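Linen swap: the summer round is open

June 18, 2018

The Trenow linen swap is back for its summer round, and we couldn't be happier! In February we had 40 households taking part and very nearly ran out of shelf space at the Gittins Hall, so this time we've booked the big room as well. Bring your clean sheets, pillowcases, blankets and covers, take home the same number of pieces, and stay for tea if you can (the Tarnia bakery is sending buns again, hooray).

Anything cotton or linen is welcome, in any size. Small holes are fine, as the Hulla mending table will happily take those off your hands and turn them into bags and bunting.
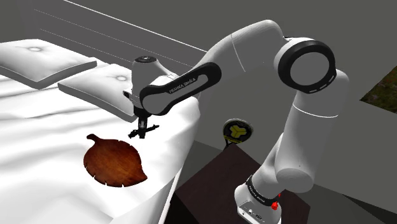

White cotton was the thing everyone asked for last time, and I do understand why. It goes with whatever you already own, it can be boiled, and it doesn't mind a day on the line in full sun. It also makes the best background for one good strong colour, and a reddish brown like the wooden leaf lying on the white bedding is a lovely one to try in a blanket or a pair of cushions. I've been after a rust wool throw ever since February and I'm still looking, so if you have one, please come and find me!

Doors open at 5 and the tea urn goes on 20 minutes later. Please tie sets together with string and pin a note of the size on top, double or single. Baby blankets go on the table by the stage.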